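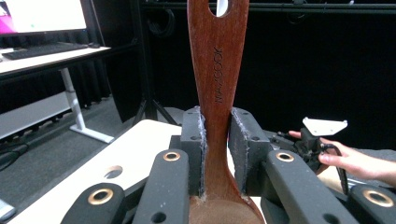

A wooden spoon between the Misby's finger pads.

I've had the Misby hand-held gripper for 30 days of kitchen chores, and I love it! Spoons are the fun part: long handle, smooth wood, a neck that widens into the bowl, and the pads hold on right there. Stirring thick porridge is still beyond the arm we trained with it (it gave up after 5 minutes), but putting utensils away? Getting close. My one gripe is the pad lining, which sheds. Would I let it cook dinner yet? No. Would I buy it again? Yes, tomorrow.

Comments (2)

Subira Were
Does it manage wet forks?

Annatjie Pretorius
Mine drops ladles every Wednesday, ha. Still a fan.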